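Clindden Library Service Extends Toy and Game Lending to Three More Branches

04/09/2020

The Clindden Library Service has confirmed that its toy and game lending collection will be made available at the Parri, Pirinis and Suken branches, following a first period of operation at the central library. Residents holding a valid library card may now reserve items at any of the four locations.

The collection currently holds 1183 items, including puzzles, board games, building sets, musical toys and outdoor play equipment. According to figures published by the service, 2858 loans were recorded at the central library before the temporary closure of public buildings in the spring. Demand was highest for board games suited to children between the ages of five and eight.

Under the extended arrangement, each household may borrow up to four items at a time for a period of three weeks. Loans may be renewed once, provided that no other reader has placed a reservation. No fee is charged for borrowing. Charges for late return, which remain suspended for books, will not be applied to toys and games before the end of December.

"Families have told us that the central library is not always easy to reach, in particular for those who depend on the bus," the service said in a statement. "Placing part of the collection in the branches brings it closer to the people who use it most."
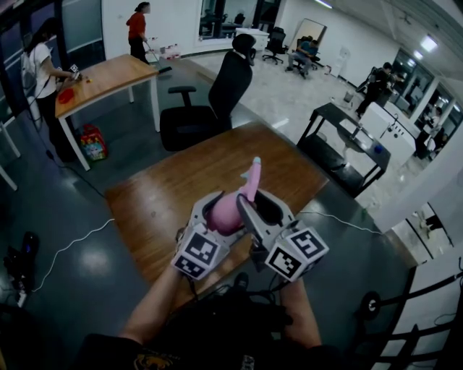 Libraries and Learning

Items will be divided among the branches according to the number of registered readers under the age of 12. Parri will receive the largest share, with 626 items. The Suken branch, where shelf space is limited, will open with a selection of 44 items on display - the remainder of the collection can be ordered through the catalog and will normally arrive within five working days.

Returned items will be set aside for 72 hours before they are cleaned, checked for missing parts and placed back on loan. Soft toys and dress-up clothing have been withdrawn from the collection until further notice. Borrowers are asked to return each item in the bag or box in which it was issued and to report any damage at the desk. Replacement costs will be charged only where an item can no longer be lent.

Collection is by appointment. Appointments may be made by telephone or through the reader's online account, and a confirmation will be sent by e-mail. Readers who do not have Internet access may ask branch staff to place reservations on their behalf. Face coverings are required inside all library buildings for visitors over the age of six.

The service will also accept donations of board games and puzzles in good condition at the central library. Donated games must be complete and carry the original instructions. Electrical toys cannot be accepted.

A review of the extended service is planned for December and will consider opening hours, delivery times between branches and the possible return of weekend play sessions at Pirinis. The outcome will be published on the library service's website.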